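The Plostberg Fingers

Trial 771 and the Grultmont fingers dropped it again. Second arm too late, as usual. The box hit the bench on its corner, and I wrote "slip, left side" in the column, the same as the one before and the one before that.

Nine at night. Everybody else gone home. Just me, the two arms, a stack of cardboard and the hum off the controller rack. The boss wanted numbers by morning. Grultmont or Plostberg, pick one, sign the order. She liked Grultmont. Cheaper, and their rep brought doughnuts.

I swapped the fingers over. Four bolts each, one of them cross-threaded, so that was ten minutes and some language. Plostbergs on. Yellow, the colour of a kid's raincoat. Ran the calibration. Ran it again becuase the wrist camera sulked.

Then start. Close on the box. Slow.

I held my breath, stupid, as if it would help. Force number climbing on the screen. The Trirnon controller likes to think about things before it does them, and you learn to hate that little pause. You stand there with your thumb on the stop button and your whole life goes by.

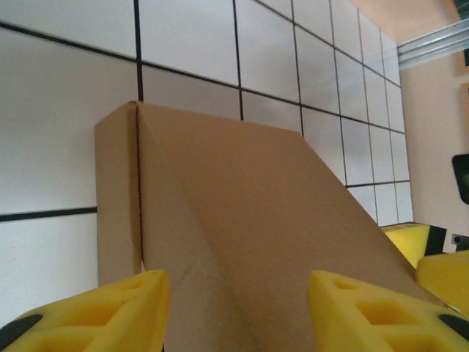
Eighty. That was the limit I'd set, eighty percent, and it stopped there and sat. No beep. No red line. I watched the graph go flat and stay flat.

"Go on then," I said. To a robot. At nine at night.

Lift.

It went up. Ten centimetres, twenty. The second arm came in to take its share and for once they didn't argue. Held. I counted to thirty under my breath, then forgot to stop and got to fifty-two.

Did it again. Again. Made tea, did it again. By midnight I had a column of ticks so long I'd stopped trusting it, so I went back and turned the speed up, tried to make it fail. It failed twice. I was nearly relieved - I wrote those ones up neatly, with the times.

Then I sat on an upturned crate and looked at the old Grultmont fingers in their foam. Two years I'd worked with those. I knew their slips by the sound. Felt like a traitor, a bit.

The email to her took longer than the bolts. Wrote it, cut it, wrote it shorter. Attached the lot, 1,449 rows, both sets. Subject line: Plostberg. Nothing in the body but "see the left side column, call me before you sign anyhting."

Phone went at 12:40. She was awake too.

"What about the doughnuts?" she said.

"I'll bring doughnuts," I said, and went to find my coat.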